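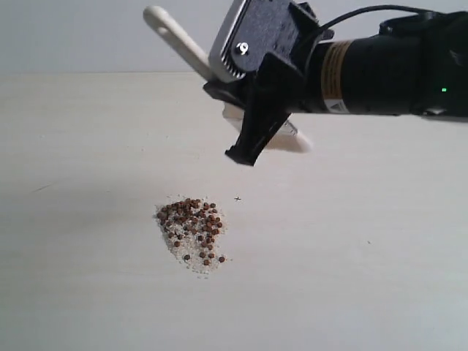

Istik Tabletop is a subscription package for robotic handling of small loose materials, sold by the firm Istik from its offices in Flasurstead. It combines a single robot arm, a two-finger parallel gripper, a control computer and access to a library of trained tasks that the company calls "routines." It is marketed to seed laboratories, spice packers and teaching workshops. The company describes it as a general-purpose bench assistant, a description that reviewers have disputed.

Background

Istik was founded by Yến Võ, who had earlier worked on grain sorting equipment. The first version of the package was shown in January at a trade event in Flasurstead, where it swept dry beans into a tray. Visitors were not allowed to supply their own materials. A second version, with a revised gripper mount and a shorter setup procedure, replaced it the following year and is the one now on offer.

The name "Tabletop" was chosen late. Early brochures used "Hallow," which survives as the name of the control software.

Equipment and operation

Istik does not make the arm. It buys arms from an outside supplier and adds its own finger pads, mount and software. Customers are expected to provide a flat, pale work surface, as the tracking system performs poorly on dark or patterned ones. This requirement appears in the installation guide but not in the sales material.

The gripper does not pick up grains one by one. It holds ordinary hand tools, such as a scraper or brush, and uses these to push, gather or spread whatever is on the table. A typical exercise involves small reddish-brown pellets resting on a patch of white sand or similar fine grains, with the tool held over the table. Mixtures of this kind are awkward for machines. The two materials move differently under the same stroke, and a few pellets tend to end up away from the main pile.

The basic subscription includes nine routines. Further routines can be recorded by the customer, who guides the arm through the motion by hand. Istik recommends 40 recordings for each new task. Users have reported that a change of tool, even to one of similar shape, can mean starting the recordings over.

Performance claims

Istik states that Tabletop "separates mixed granular materials without supervision." The claim rests on a company trial of 1,125 runs, the results of which were published as a one-page summary. The summary does not say what counted as a successful run, how many grains could be left behind, or whether an operator stepped in between attempts. The full data have not been released.

The only outside review of any length was written by Định Quách for the workshop newsletter Lưu. He watched 109 runs on a rented unit and found the arm dependable at gathering a single dry material into one place. He was less impressed with mixtures - in his account the machine moved both materials together more often than it parted them. He also noted that cleanup between runs was done by hand and took longer than the runs themselves. His conclusion was that "a person with a sieve would have gone home by lunch."

Istik replied that the rented unit had been running an older release of Hallow. Quách repeated part of the test on the current release and reported smoother strokes but much the same sorting.

Pricing and support

Tabletop is offered by monthly subscription only. Prices are given on request, and quotations seen by reviewers differed for what appeared to be the same package. Replacement finger pads are charged separately. Hand tools are not supplied, and the company keeps no list of approved ones.

Remote support is included during office hours in Flasurstead. On-site visits are available under a separate contract, with travel billed to the customer.

See also

Hallow (software)
Parallel gripper
Granular material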